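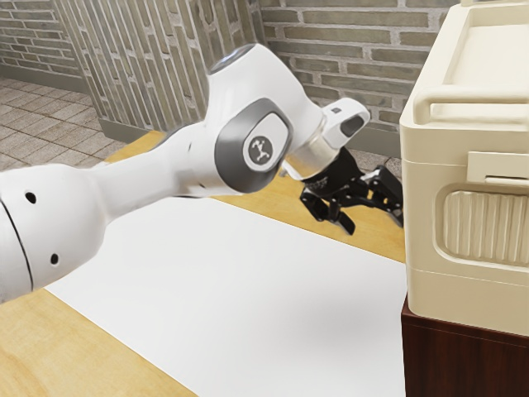

*Bras robotisé blanc à pince noire et bac crème à couvercle (image de synthèse).*

**Melum** est une collection de romans policiers de format poche publiée par les éditions Van den Broek, établies à Drornarberg. Elle est consacrée au roman à énigme en milieu clos (village, pension, paquebot, bibliothèque) et exclut par principe le roman noir et le roman d'espionnage. Son catalogue compte 200 titres numérotés.

## Format et présentation

Les volumes sont brochés, imprimés en corps 9 et composés en cahiers de 16 pages. La première de couverture porte le numéro du titre dans un cartouche, au-dessus du nom de l'auteur. Le dos reprend ce numéro en pied, sauf sur les tirages initiaux des 5 premiers volumes, où il figure en tête – particularité qui sert à distinguer ces tirages des réimpressions, le texte et l'achevé d'imprimer étant par ailleurs identiques.

Une liste des personnages précède le premier chapitre. Un plan des lieux est ajouté lorsque l'intrigue repose sur la disposition des pièces ou sur un horaire.

## Numérotation

La numérotation suit l'ordre d'acquisition des droits et non l'ordre de parution. Plusieurs numéros ont donc été mis en vente avant ceux qui les précèdent. Les suites d'un même cycle ne sont pas nécessairement consécutives, et la page « Du même auteur » ne mentionne que les titres déjà disponibles à la date du tirage.

## Sous-série Biko

La sous-série *Biko* réunit les recueils de nouvelles. Elle possède sa propre numérotation, précédée de la lettre B, et n'entre pas dans le décompte du catalogue principal. Les nouvelles y sont classées par type d'énigme : chambre close, alibi, message du mourant, empoisonnement. Certaines avaient paru en revue sous un autre titre ; le titre d'origine est alors indiqué en note, sans la référence du numéro de revue.

## Traductions

Les traductions publiées dans la collection sont en majorité intégrales. Les plus anciennes comportent des coupes, portant surtout sur les descriptions et les dialogues en dialecte. Les rééditions révisées sont signalées par la mention « texte rétabli » en page de titre ; leur pagination diffère de celle des éditions antérieures, ce qui rend les renvois d'une édition à l'autre peu fiables.

## Conservation

Le fonds Van den Broek de la bibliothèque municipale de Drornarberg conserve 1442 pièces relatives à la collection : exemplaires de dépôt, jeux d'épreuves, maquettes de couverture et fiches de lecture. Les contrats n'en font pas partie. La consultation se fait sur place, sur demande écrite.

## Voir aussi

- Roman à énigme
- Chambre close (littérature)
- Livre de poche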